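Popular Music and Biography
Week 6 notes: the origin story

Read before section: the Wondetti press kit and the two Dayana Becerra interviews.

Every artist bio has a childhood paragraph, and most of them say the same thing. There was a grandmother who sang. There was a radio. Ask who is telling you this and when they started telling it. Becerra's first label bio, for Prelham, doesn't mention a musical family at all. By the second album there's an uncle with an accordion. Maybe the uncle was real. The bio was still written by somebody paid to sell records.

Escobedo (course reader) thinks these stories are "true in spirit." I don't know what that means and I'd like you to push on it. If a date is wrong, it's wrong. 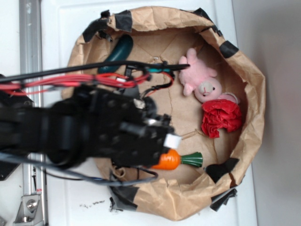

Numbers deserve the same treatment. The Wondetti kit says the debut sold 2,688 copies in its first month. The distributor's ledger, which Refugio Maldonado reprints in full, has 900. Fans quote the bigger one because it's the one online. Maldonado guesses that the kit counted copies shipped to stores, and he may be right, but he offers no shipping record either, so treat it as a guess.

Then there is "discovered." Cirilo Valdovinos is supposed to have been discovered singing at a bus station. He had already played two seasons with a paid dance band. Who gains from leaving the band out?

For section: pick one claim from any bio of a working musician and trace it back as far as you can. One page. Fan wikis don't count as a source, and neither does the artist's own website quoting a fan wiki. If the trail stops, say where it stopped.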